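Workshop notebook, Stestmont
Fri 12 May
Entry by: Homa Shokri
Copied to: Sihan Du, Nasrin Fallahi

1. Purpose
To record the handling properties of the black fabric tote with orange-brown webbing handles, before the Dradoter sample set is returned in August.

2. Condition of the bag
The bag stands upright on its flat base. The cloth has a fine vertical rib, and the body keeps a boxy, slightly rounded outline. The handles do not lie alike: the front one hangs in a long loop almost to the table, and the rear one stands in an arch over the opening. The webbing has a coarse weave and folds over itself readily. A small metal clip is fitted where the strap joins the rim.

Bench record, tote sample: 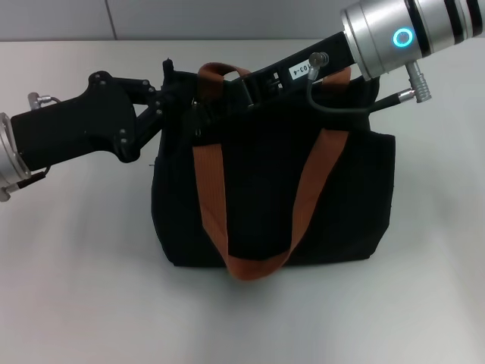
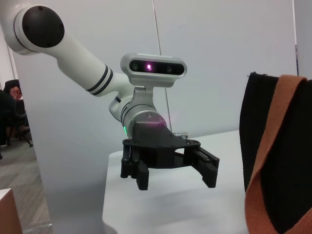
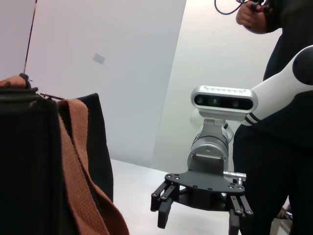

3. Points for discussion
The hanging handle is the likelier of the two to catch when the bag is drawn towards the edge of the bench. H. Sharifi proposes that the handle position be written down before each session. I agree, and have ruled a column for it in the log.

The nominal handle length on the Pichler sheet is 42 cm. This has yet to be checked with the tape.

4. Actions
S. Du: measure both handles and the depth of the opening.
N. Fallahi: ask Pichler whether the base contains a stiffener.
H. Shokri: reserve the bench for a further 4 sessions.

Sheet filed under 1,615.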